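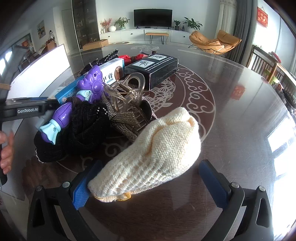

Pascu Wool Wash, 2-in-1 Concentrate

December
By Leonie Ruppert

No-rinse wash for hand knits. Wool, alpaca, cotton, most blends. Back in stock after a long gap, sorry, bottles were held up and then the labels came in the wrong size. All sorted now.

What it is: a thick liquid soap with a bit of lanolin in it. Washes and conditions in one soak. You don't rinse it out. Comes in the 1000 ml jug or the 90 ml travel bottle, same stuff inside.

Good for
Sweaters, hats, baby blankets, shawls. Anything with ribbing that has gone slack at the cuffs. Lace and openwork, go easy on the squeezing. Cotton knits do fine too but they take forever to dry, plan for it.

Not for
Silk (we have the Putton bar for that). Leather trim. Anything with a glued-on patch. If the label says dry clean only, believe the label.

How to use
Fill a sink or basin with cool water. One capful for a sweater, half for a hat. Swish it before the knit goes in, otherwise you get a soapy spot on one sleeve.
Push the knit under and leave it. 15 minutes is plenty. No rubbing, no wringing.
Lift it out with both hands underneath. Wet wool is heavy and it stretches.
Roll in a towel, press down, unroll.
Lay flat and pat to shape. Keep it off bare wood and varnished tabletops while it's damp. Towel underneath, or a mesh rack.
Turn it over the next day.

Colors that run
Test first. Wet a corner of a white cloth with the mixed wash, hold it against the inside hem, wait a minute. If the cloth picks up color then wash that piece by itself. Contrast yarn is the usual culprit, a bright yellow or red bit on a pale sweater can look perfectly innocent and then bleed all over the hem. Reds are worst. Some hand-dyed yarns never really stop, and a splash of white vinegar won't fix that whatever you've read.

Scents
3 of them at the moment. Unscented, Cedar, and Green Tea. Cedar is the strong one and it hangs around in the drawer for weeks. Unscented isn't totaly smell free, you get a faint sheepy note from the lanolin, gone once the knit is dry. We dropped Lavender last spring and won't be bringing it back, slow seller.

Storage
Cap on, out of the sun. Goes cloudy below room temperature, stand the jug in warm water and shake. Don't microwave it. Opened jugs keep up to 2 years.

What's in it
Water, plant-based soap, lanolin, citric acid, preservative. Scent in the scented ones, obviously. Contains lanolin so it is not vegan, and if wool grease bothers your skin wear gloves.

Sizes and shipping
Travel bottles ship in a padded mailer. Jugs go in a box by themselves and can't be combined with yarn orders, we had one leak over a whole cone of Gistex merino and that was enough. Pickup at the Skivuvbridge shop is fine for both sizes, bring your order number. Closed Sunday.

Refills: bring any clean jug with a lid that screws down. Unscented only for refills. We fill at the back counter before noon, after that the counter's needed for winding.

Returns
Unopened only. If it shows up leaking send us a photo of the box and we'll send anotherone, no need to mail the old one back.

Comments

tansy_b
Used the cedar on my husband's fisherman sweater and the whole closet smells like a pencil. Not complaining. Cuffs came back in nicely. Would buy the big jug again but the handle is stiff, decant it.

Marge in 4C
Does it work in a washer with a hand wash cycle? Mine has a wool setting and I'm not about to do five blankets in the sink.

Leonie Ruppert
@Marge yes, half a capful straight in the drum, not the drawer. It's thick and the drawer gums up. Lowest spin you have.

knotagain
Mine came cloudy, thought it was off. Warm water sorted it. Maybe put that on the bottle??

Leonie Ruppert
@knotagain it's going on the next label.

dpw
Two stars for Green Tea. Smells like a dentist. The wash itself is good, switched to unscented and my cream cardigan is soft again, even the tight ribbing at the bottom. Any chance of a middle size? The jug's too much for one person and the small one lasts me four sweaters.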